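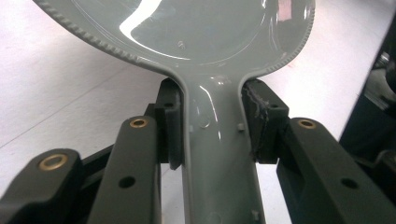 Grey plastic spoon, notched round the rim

purden_pete
Right, settle something for me. We've rented the same cottage near Heywood every July for years and this time they'd put a 224 quid deposit on top AND asked us to bring our own kitchen bits. Is that normal now? I ended up packing a spoon!

Vorau
Pretty normal, sorry. Ours stopped supplying utensils last summer. I wouldn't mind if the price had dropped.

mrs_tansy
Disagree. I let a small place and things vanish constantly. I replaced 16 teaspoons in one season. You lot would charge a deposit too.

purden_pete
Fair enough on teaspoons, but 224? For two nights? The whole kitchen isn't worth that (it's got one decent pan and a tin opener that bites). And I got the money back 20 days later, after three emails.

Vorau
20 days is cheeky. Did you get an inventory when you arrived? Always ask for one. I go round with my phone before the bags are even in.

purden_pete
No inventory, just a laminated sheet about the bins. Next year I'm taking my own stuff and listing it. Orange one's going on the list as well.
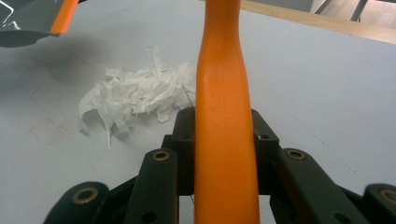 Young-sook Son
Bins sheet or no bins sheet, check the booking terms, Pete. Ours said deposits go back within a week and they paid up once I quoted it at them.

mrs_tansy
A week is what I do. Anything longer and I'd be complaining too.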